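Support > TV furniture and audio > Closed tickets

Ticket: Soundbar buzzing on low TV cabinet
Product: Woladix soundbar, Lundgren low cabinet (black)
Opened by: Ohemaa Kpodo
Status: Solved by customer

Original message

Hello support team,

I have a Woladix soundbar under my television and it makes a buzzing noise. The noise comes only with low sounds, for example men talking in the news, or music with much bass. With high sounds it is fine. The volume must be over 20 before I hear it. Under 20 there is nothing.

The soundbar lies on the top of a low black cabinet from Lundgren, the long model with short legs. I bought both in the Hovley store in April and the first weeks were quiet. The buzzing started after I cleaned the living room and moved some things, but I am not sure these two are connected.

What I already tried:
- Turned the soundbar off and on again. No change.
- Took the plug out of the wall for seven minutes. No change.
- Used another cable to the television. No change.
- Changed the sound mode from Movie to Standard. A little better, but the buzz is still there.

Is my soundbar broken? I would prefer not to send it back, as I do not have the box anymore.

Kind regards,
Ohemaa Kpodo

Reply from Flindonen Support

Hello Ohemaa,

Thank you for the clear list. A buzz that comes only with bass is very often something near the speaker that shakes with it. Please do these tests and write the result for each one:

1. Lift the soundbar with both hands while it plays and listen.
2. Press your hand flat on the cabinet top, first left, then middle, then right.
3. Press on each drawer or door front.
4. Take everything off the cabinet and play the same music again.

Please also attach a photo of the cabinet with everything on it, the way it is on a normal day.

Customer update, Friday

Hello,

I did the tests in the evening with the same song each time, volume at 70.

Test 1: When I lift the soundbar, the buzz is gone. So I think the speaker itself is good.
Test 2: Hand on the right side, no change. Middle, a little less. Left side, much less.
Test 3: Pressing the fronts does nothing.
Test 4: I did not do this one yet. The statue is heavy for me and I wanted to ask first if it is necessary. I do not like to move him without a reason.

The photo is attached.

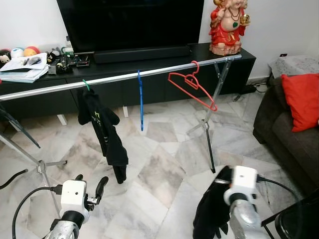
Attachment 1: TV cabinet with soundbar. Plush toys, papers and small electronics on the left, statue on the right.

Reply from Flindonen Support

Hello Ohemaa,

Thank you, the photo helps. Please leave the statue where it is. Your test 2 points to the left side, so begin there. Move the small electronics and tools to another table, play the song, then move the papers and the things lying on them, and play it again. The plush toys are soft and can stay.

Customer update

Hello,

It is solved. I put the small parts and tools into a shoe box - the buzz was almost gone. Then I took the pens from the papers and now it is quiet, also at 70. They were shaking against each other and I never thought of it.

The papers are back in the same place, without pens. The statue did not have to move. I also put a thin felt pad under each end of the soundbar, cut from a sheet I had at home.

You can close the ticket. Thank you for your patience with my long messages.

Ohemaa Kpodo

Ticket closed. Cause: loose items on cabinet top. No parts sent.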